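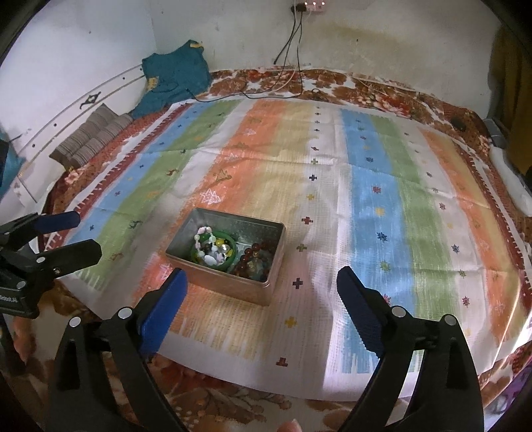
Mateja Đorđević is eating soup out of the pot when she picks up my video call, and she doesn't stop. "I have a rehearsal at two, so this is lunch and this is also the interview," she says. Fine by me! I've been trying to pin her down since September, when her band Kevusora put out Vollilura, a record I've played so often that my upstairs neighbor now hums the third track on the stairs.

If you missed it, that third track is "Esik," the one with the slow handclaps and the chorus you can't get rid of. It's also the one that got her into a very public argument with a furniture chain. Boström used the song in a store ad last spring, and Kevusora heard it the way everybody else did, by accident.

"My cousin sent me a clip," she says. "She wrote, congratulations on the sofa money! And I wrote back, what sofa money?"

There was none, at least not then. The band's old publisher had signed off on a library deal that covered 12 songs, most of them written when Mateja was still working mornings in a bakery, and "Esik" was on the list as a demo. She says she'd signed the paperwork herself and hadn't read past the second page. (I asked if she wanted me to leave that out. She told me to put it in.)

"I was angry at them for a week and then angry at me for a month. It's a song about my grandmother's funeral. You can't have a recliner in it."

So she posted a video of herself singing the song with new words, all of them about recliners, and it went everywhere. I must have been sent it by ten different people. Boström pulled the ad, and after some back and forth between lawyers the band got the rights to the song back. She won't tell me what it cost. She does say the drummer sold his car, and that he brings it up a lot.

I wanted to know if the whole mess changed how she writes, and she took so long to answer that I thought the call had frozen.

"A little. I used to finish a song and give it to whoever was standing there. Now I keep them home for a while." She's got 15 new ones sitting on a hard drive, she says, and 2 she likes. One is a waltz. The other started as a joke about her landlord and got sad on her somewhere in the second verse.

We got onto touring, which she loves and complains about in the same breath. Kevusora did 14 shows this fall in a van with a heater that only worked on the driver's side - she drove a lot, she says - and played the recliner version exactly once, in a basement bar where a guy kept yelling for it.

"I did it badly on purpose. He was so happy. He bought four shirts."

Does she mind being the recliner woman to people who've never heard the album? She shrugs and scrapes the pot.

"Some of them stay for the next song. My mother thinks it's my best work, by the way. She doesn't like the funeral one, she says I got the weather wrong."

Then somebody started tuning a bass behind her, very loudly, and she carried me across the room to yell at him. The waltz should be out before summer, if she decides to let it leave the house.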